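Staying put on a small island out of season — is a fortnight too long?

Stiklow Ferry Board > Trips and Stays > Quiet places

tidewrack
Evening all. I've been reading this board for ages without posting, so forgive me if this has been gone over before. I've booked a cottage on Stiklow for the back end of the year, on my own, for 16 nights, and now that the deposit has gone I'm lying awake wondering if I've been daft. I've only ever done long weekends there with the family, when it's all crab lines and arguing over who gets the top bunk, and I came home every time wishing I'd had one more day of just walking about. Well, now I'll have rather a lot of them. Has anyone done a long stretch alone? Did you get lonely, or bored, or did you come back a new person as my sister keeps promising I will?

marram_jo
Oh, I'm so pleased for you! I did 2 weeks at the Beddoe end of the island a few winters back and I still think about it when I'm stuck in traffic. The first three days I was restless as anything, I'll admit — kept picking up my phone, kept putting the kettle on for something to do. Then it settled. I got into a little routine of walking out before breakfast, whatever the weather was up to, and by the second week I knew which gulls were which (or I'd convinced myself I did). Take more books than you think and a decent pair of gloves.

oldpilot
I'm going to be the wet blanket, I'm afraid. A fortnight in June is one thing. Once the timetable drops to the winter one, the boat goes when it goes, and if there's a swell running it doesn't go at all. I've been stuck over there with a bag of rice and half an onion. Lovely place, I'd not hear a word against it, but I'd have booked a week and seen how I felt.

tidewrack
Thank you both, even the wet blanket! I do take the point about the boat. The shop is open in winter, isn't it? I seem to remember it being shut on a Sunday but fine otherwise. I've been making piles in the spare room all weekend and so far it's mostly jumpers and one very optimistic swimming costume. I'm also torn about taking work with me. There's a bit of editing I could be getting on with, and part of me thinks it would give the days some shape, and the other part thinks that if I do it I might as well have stopped at home.
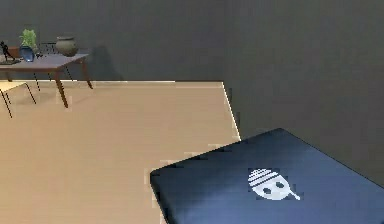
marram_jo
Leave the work behind, please! I took mine and it sat on the table looking at me for the whole of the first week, and I felt guilty every time I went out without it. The shop does keep going, shorter hours though, and bread goes early, so get in there before you walk and not after.

kittiwake77
I don't agree with that, sorry Jo. I need an hour or two of something useful in the morning or I turn peculiar by teatime. I do mine at the kitchen window and then I'm free till dark with a clear conscience. It depends how you're made, I suppose. As for walks, go round by Skullside at low water if you get a still day. It has a horrid name and it's the prettiest bit of the whole coast.

oldpilot
Do check the tide table before you try Skullside. You can be round the point and quite happy and find the way back has gone, and it's a long scramble up the bank in wet boots. My wife and I had words about it.

kittiwake77
Fair, yes. Go out on the ebb and turn back in good time.

saltpan
Bit of a side question, but is the chapel reading room still going? I read that it had 2,238 books at the last proper tally, which is a lot for a place that size. I had always heard 2,000 but somebody must keep leaving theirs behind. That would solve the book problem, tidewrack, and save your shoulders.

marram_jo
It was going when I was there, with a paraffin smell and a very good armchair. You sign the book by the door and bring them back when you're done.

tidewrack
A reading room! I had no idea, in all these years. Right, half the books are coming out and the swimming costume can stay. I've decided on the editing too — I'll take the one short piece, and if it's not finished by the first week it goes in a drawer. Does anyone know if the Kurik café opens at all in winter, or should I take my own coffee?

oldpilot
Take your own coffee. And an onion.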